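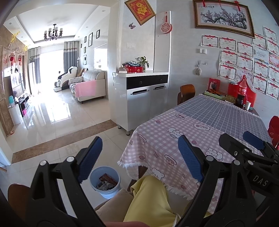
Ticket: left and right gripper disagree on jaw opening
Product: Andar hand-held pair, ribbed blue pads
Controller: Liapis
Status: open, again
Priority: Medium (I asked for High)

Original report
With both grippers spread wide, the left reads 600 and the right reads 322. I have held them next to each other. They are the same amount of open. The Risier pair we're comparing against reads the same on both sides, and I would love to stop bringing that up.

Sunday, first try
Power cycled everything, as instructed by the auto-reply. Left 600, right 322. Power cycled in the other order, as instructed by the second auto-reply. Same numbers, new mood.

Second try
Swapped the cables at the controller. The 322 stayed with the right gripper, so the Liapis box is off the hook. I apologized to it.

Third try
Cleaned the linkage pins and ran 30 open/close cycles by hand. Right side now reads 322 on the first 8 cycles and then drifts wherever it likes. Closed position is fine on both.

Reply from support
Please confirm you are running the Betia calibration tool and that the jaws were fully open when you pressed Save.

My reply
Yes to Betia. As for fully open, they don't go any wider without a hacksaw. I did notice that the tool says "Calibration complete" with the right gripper unplugged, which may interest somebody on your end.

Reply from support
Thank you, passed along. Please delete the saved profile for the right gripper and calibrate it alone, with the left one disconnected.

Latest
Done. Right gripper now reads 600 open. Reconnected the left, which reads 322. Profile files attached for both sides. Please don't close this one for inactivity, I'm very active.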